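Ellora Support Desk
Ticket status: Closed (reopened once, closed again)
Product: Ellora fixed-base trainer, twin seat, analog panel
Site: Plornton Flying Club, training room
Subject: Altimeter stops at 3000 feet and won't come down
Opened: 08/03/2026

Original report

Our trainer has decided that 3000 feet is low enough. You take off, the altimeter winds up as it should, you climb to whatever height the lesson calls for, and on the way back down the needles stop dead at 3000. The aircraft on the screen keeps descending. The trees get bigger. The altimeter is having none of it.

Everything else on the panel behaves. Airspeed is good, the vertical speed indicator shows a healthy descent, the compass wanders about as it always has. One student flew a whole approach and landed, and parked outside the hangar at what the panel swore was 3000 feet. He logged it as a smooth landing.

It happens 12 minutes into the session, every time. We have put a stopwatch on it. That makes me think something is overheating.

Things already tried:
Turned it off and on.
Turned it off, had lunch, turned it on.
Tapped the glass, gently.
Tapped the glass.
Swapped the USB cable for the one from the office printer. No change, and the printer is now upset too.

We have students booked and would like an altimeter that goes both ways.

First reply from support

Thank you for contacting Ellora Support. Please confirm that the altimeter subscale is set to the correct pressure. An incorrect setting can cause the instrument to read high.

Plornton

It's set correctly. If it were off by enough to put a parked airplane at 3000 feet, we'd have bigger worries than the trainer. Also the needles don't read high on the way up. They agree with the screen to the foot until they stop.

Support

Understood. Please open the Instruments page, choose Self Test, and run the altimeter through its full travel in both directions. Please also send the session log and tell us which driver box is fitted.

Plornton

Self test done. The needles went all the way up and all the way down to zero without a hitch, twice, looking very pleased with themselves. So the motor works, the gears work, and the dial isn't sticking. That rules out my favorite theory, and I'd like it noted that I gave it up without a fight.

Driver box is the Girard, the gray one with the 4 sockets on the back. The altimeter is in socket 2. I moved it to the spare socket and told the software where it had gone. Same stop, same height, same stopwatch reading. Then I put a desk fan on the box for a full session. Same again, though the instructor enjoyed the breeze.

Session log attached. I've read it and understood the date.

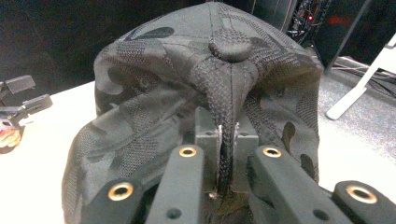
Support came back to say that the log had no temperature warnings in it at all, and that the Girard box had been sent no altitude lower than 3000 at any point in the flight. The box was doing as it was told. Could we please fly a session where we climb to 4500 straight away and come down straight away, and note the time the needles stop?

Plornton

Flew it. Up like a scalded cat, down like a piano. The needles stopped at 3000 again, but much sooner, well before the 12 minutes were up.

I then stayed below 3000 for an entire session, going around the pattern. The altimeter worked perfectly and I got dizzy.

So it isn't time. In the standard lesson we all fly the same climb, the same turns and the same descent, and we reach 3000 on the way down 12 minutes after the start. The stopwatch was measuring the lesson plan. You may have my overheating theory back. The fan has gone home.

Support

That is very helpful. It sounds as though a floor has been set on the altitude output, and that it takes effect once the aircraft has been above it. Has anyone loaded the Grirusdale holding exercise since the January update?

Plornton

Asked around. Yes, several of us. It's the one where you fly racetracks over Grirusdale until you lose the will to land. We loaded it once to see what it was like and have not felt the need since.

Support

The Grirusdale exercise holds the altimeter at a minimum of 3000 feet so the instructor can teach the hold without the student drifting out of the bottom of it. The floor should be removed when the exercise ends. In the January release, if the exercise is closed from the main menu instead of with the End Exercise button, the floor is saved to your panel profile and applies to every flight afterward.

To clear it:
Close the trainer software.
Open the Panel Profile tool.
Select your profile and go to Altimeter, then Limits.
Change Minimum Output from 3000 to None.
Save, and restart the trainer.
Fly above 3000 and descend through it to check.

Plornton

Did all that. Down she came: through 3000, through 2000, all the way to field elevation, and the needles and the trees arrived together. Students informed. There was one complaint, from the man who had been landing at 3000 feet and felt he'd had the knack of it.

A suggestion, if there's a box for them. A setting that can stop an altimeter from going down might deserve a small warning on the screen. We get one when the seat isn't adjusted.

Ticket closed by support.

Ticket reopened by Plornton

It's back. Same height.

Support

Please check whether you have more than one panel profile.

Plornton

We have 2. One for the left seat and one for the right. I fixed the left. The instructor sits on the right and loads his own, and was too polite to mention it for a week.

Right seat profile now cleared the same way, both checked with a climb and descent. All good. The printer has its cable back as well, although it still won't do double-sided, and I accept that this is outside your area.

Support

Glad to hear it. The warning has been passed to the development team as a request. Until the fix is released, please leave the Grirusdale exercise with the End Exercise button only.

Plornton

There is now a strip of tape above the main menu button with END EXERCISE FIRST on it in marker. Please close.

Resolution: Saved altitude floor removed from both panel profiles. No fault found in altimeter or Girard driver box. No parts sent.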